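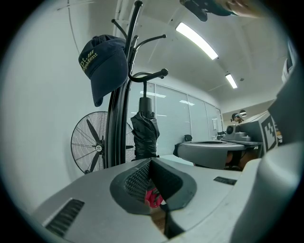 Home | News | Listings | Reviews | Back issues | Join

Kirkemden Music Letter
October
By Kiều Đỗ

Thaweesak finish their second album and book a short fall run

The Kirkemden four-piece Thaweesak have finished their second album, Vudport, and will play it in full at three shows before the end of the year. The record comes out on the Prundenex label, which also put out last year's EP. It will be sold on vinyl and as a download. There are no plans for a CD.

The band started as a duo in a garage on the east side of town, playing slow instrumental pieces on guitar and electric piano. A drummer joined after the first summer and a bass player the year after that. The name comes from a favorite teacher of the guitarist's, who taught music at the middle school and let students borrow instruments over the break. He has been to see them play and is thanked on the sleeve.

Listeners who know the first album will notice that the songs are shorter. That record had five tracks, two of them well over ten minutes, and most of it was recorded live in one room with very few overdubs. Vudport has nine tracks. All of them have vocals, and the longest runs a little under seven minutes. The band says the change came from playing support slots, where a half-hour set left room for two of the old songs and a short bit of talking.

The title is the name of the small harbor where they wrote most of the material. They rented a house there for part of the winter, with a piano that had not been tuned in years and a kitchen big enough for the drums. Several of the demos made in that kitchen were kept. The piano on "Low Water" is the one from the house, including two notes that don't sound at all, and the arrangement was written so that the melody goes around them. When they came to play the song on a tuned piano in the studio they tried putting the missing notes back in, did not like the result, and went back to the demo.

The rest was recorded in Kirkemden over the spring. The band produced it themselves, which they had not done before. They started with almost thirty sketches and dropped anything that had not been finished by the end of the first week. Two of the dropped songs may come out later as a single. Strings on "Ferry Office" and "The Long Shed" were played by students from the county youth orchestra, who recorded their parts in a single afternoon and then came back a month later to add a short choir section at the end of the second side.

I have had the album for a couple of weeks. The first side is the stronger one. "Ferry Office" opens with a bass line and a floor tom and nothing else for a full minute, and when the guitar does come in it stays low in the mix. "Winter Rate" is the closest thing to a pop song they have written, and the local station has already been playing it in the evenings. The singing is plain and close to the microphone. It suits the quieter songs, and on the louder ones it sometimes gets buried. "Signal Hut" has a good chorus that I could not make out until I read the lyric sheet.

Side two has a slower middle. "Tide Table" and "Second Landing" share a tempo and a key, and placed next to each other they sound like one song with a pause in it. The closing track makes up for that. It is the only one that goes back to the drawn-out style of the first album, and the last two minutes are just electric piano and the choir – no drums, no guitar.

The first pressing is 758 copies. That odd number is what the plant delivered after test copies and rejects were taken out, and the label decided to sell all of them and number them by hand. Subscribers to the label's mailing list can order early. Any that are left will go to the record store on Mill Street and to the merchandise table at the shows. If those sell out there will be a second pressing on plain black vinyl, without the numbers, sometime after the new year.

The first of the fall shows is at the Kirkemden Assembly Rooms. The second is a hometown show of a kind for the record itself, in the old fish hall at Vudport, where there is space for a small crowd, all standing. The last is back in Kirkemden at the college theater, with seats. Doors are at 7 p.m. for all of them and the band will be on at 8:30. The youth orchestra players will join for the theater show only.

Support at the Assembly Rooms comes from a solo harp player who has been working with tape loops, and who is worth arriving early for. The other support acts have not been confirmed. Tickets for the Vudport show are sold only in person, at the harbor café or at the record store. Tickets for the Kirkemden shows can be bought at either box office. Under-sixteens need to come with an adult, and the fish hall has a ramp at the side door on the water side.

After that the band plans to stop playing live until the spring. The drummer is moving away for work over the winter, and rehearsals will be on hold until she is back. The guitarist has been writing music for a short film and expects to have it finished by then.

Corrections to the listings should reach us by noon on the day before we send out the next issue.

Contact the editor | Unsubscribe | © Kirkemden Music Letter | Back to top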